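Taller, miércoles, 16:10

Rótulo de espuma sobre el fondo negro. Dayana insiste en que con alfileres basta. No me lo creo: la espuma pesa poco, pero la tela cede y las letras grandes de abajo van a tirar de ella. Propuse velcro y perdí la votación, 2 contra uno. 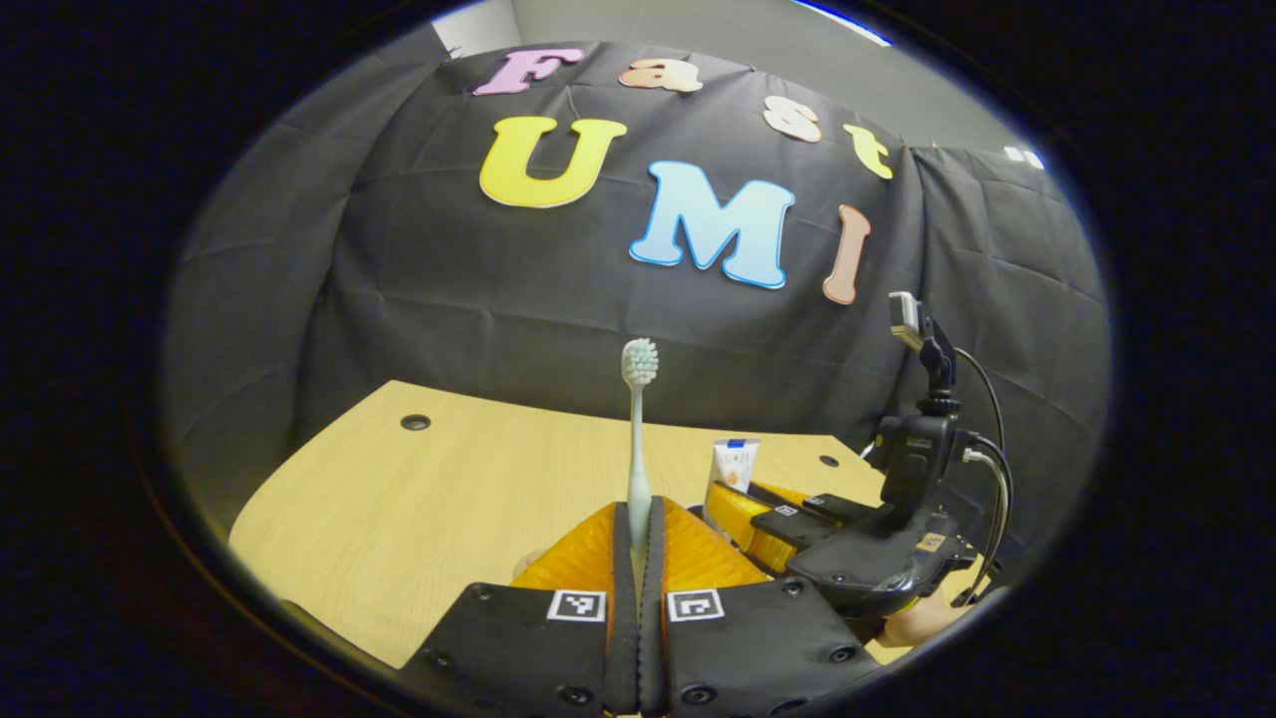
Fondo con «Fast» en arco y «UMI» debajo. Tela sin planchar.

Las arrugas se notan sobre todo abajo y a la derecha. Valter dice que con otra luz no se verán; ya lo dijo la otra vez. La etiqueta blanca de la esquina también sigue ahí, hay que descoserla.

Los pasteles me gustan más de lo que esperaba, menos la «a» y la «s», demasiado parecidas.

Pendiente: pedir plancha de vapor a Meireles y revisar los alfileres el viernes.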